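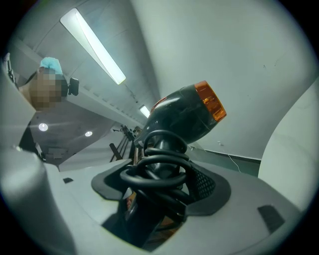

Posted by Resley Notes on Oct 15, 2021 in Household / Cables

Hair dryer cords tend to fail at the strain relief, where the flex enters the handle. The last dryer went in February with exactly that fault: it cut out whenever the handle was turned. The cord had been wound hard against the grip after every use.

The current method is loose loops. Leave a hand's width of slack at the base of the handle, then take the cord round without pulling.

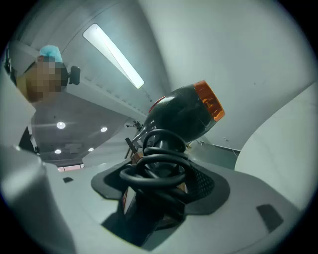

Cord in loose loops round the handle.

Loops slip more than tight turns do, and the bundle takes up more of the drawer. A Nukent hook-and-loop strap, 96 mm, holds it well enough. Putting the dryer down on a table is the weak point, as the cord slides over the side and its weight hangs from the handle.
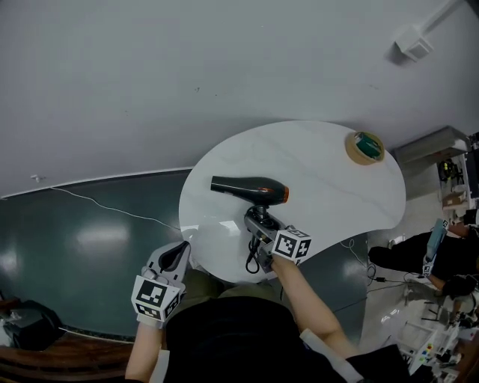 Dryer on the round table, cord over the edge.

I now push the coil in towards the middle before letting go.
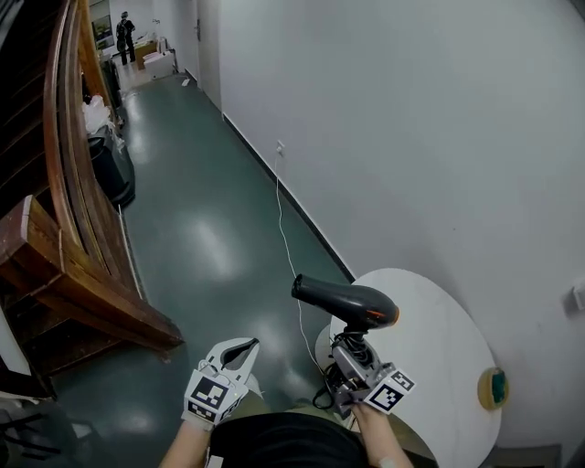

Can the cord be wound straight after drying?
Wait until the nozzle has cooled, around 8 minutes on mine.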